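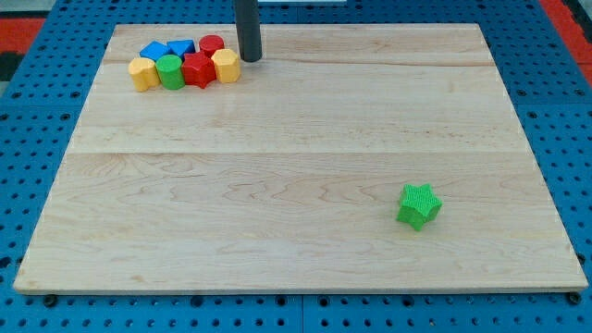

Opening Night Is the Worst Night to Look at Photographs

I have been to 23 openings since January. I know because I save the little price lists, they're in a shoebox by the door. And I could not describe to you more than a handful of the pictures I saw. The wine I remember. The shoes. A man's elbow in my ribs at Leka, in front of what I'm told was a very good print of a salt flat.

So. A complaint, and then a suggestion, typed fast before I have to leave for another one.

The complaint. A photography opening is a party held in a room where the walls happen to be the point. Everyone stands with their backs to the work. You have to, that's where the space is. If you turn around and really look at something you are blocking the person behind you, who wants to get to the cheese, or to the photographer, or to the person standing next to the photographer. I've done it. Turned my back on somebody's four years in the desert to talk about parking.

And then there are the party pictures. You know the ones. The next morning they go up, rows of faces, names underneath, arms around shoulders, everybody a bit shiny. The prints are back there somewhere, out of focus, half a frame behind a hairdo. Some galleries post more pictures of the guests than of the show! Etau put up 57 from its last benefit. I scrolled the lot. Three of them had the work in them where you could tell what it was.

I get it, I do. People like to see themselves. People who see themselves tell their friends. A small gallery lives on that, and rent in this town is what it is. The benefit at Etau was two hours, 7 to 9, and I heard they had up to 2,000 people on the invite list for a room that fits maybe a tenth of that. The auction paid for the summer class for high school kids. Good. I'm glad. I bid on a thing and lost it.

But look at what it does to the show. An exhibit gets its crowd in one evening and then sits there for six weeks with the lights on. I went back to Plondumer on a gray afternoon, two weeks after the opening, and had the whole place to myself for most of an hour. Portraits of bus drivers, big ones, printed dark. On opening night I'd thought they were fine. Fine! I'd walked past them with a plastic cup. Alone with them I noticed every driver was looking slightly to the left, at a mirror I guess, and after the fifth one I got a chill and had to sit on the bench. Stayed till the girl at the desk started shutting things off.

How many people saw that show the way I saw it that afternoon? Not many, going by the guest book. Two full pages for opening night and then a dribble.

The suggestion, then. Keep the party. Nobody's taking away your party. Just stop making it the only night that counts. Vustotent tried something last spring that I thought was silly until I went. They opened the doors at 8 in the morning. Coffee, no wine, no speeches. You could come in on your way to work. People came in alone, mostly, and looked, and left. A guy in a delivery uniform stood in front of one small picture of a kitchen sink for so long I went over after to see what he'd been looking at. The photographer was there, sitting in the corner, and if you wanted to talk to her you could, and it was quiet enough that she answered in whole sentences.

Did they sell anything? One print, I was told, priced at 2,000. Which is one more than I've seen go at some of the loud ones.

A friend who runs a space says mornings don't work, collectors don't get up. Maybe. She also says the board likes the party pictures. Well, put the board in front of a photograph and take their picture from the side, looking at it. There's your party picture. I would scroll through those all day.

Other things that would help, in no order. Chairs. Put the food at the back so the crowd has to pass the work to get to it. Print the titles bigger, I'm not the only one squinting. A second evening in week four, with the artist, when the first crowd has gone off to somebody else's openning. Post the pictures on the wall first and the guests second. Or at least the same number of each.

And us, the guests. We could just go back. It's free, most places. It takes twenty minutes, the room is empty, and no one's elbow is in your ribs. I keep telling people this and they say oh definately, and then I see them at the next one, back to the wall, cup in hand. Me too. I'm putting my coat on now, it starts at six and I still haven't seen what's in the show.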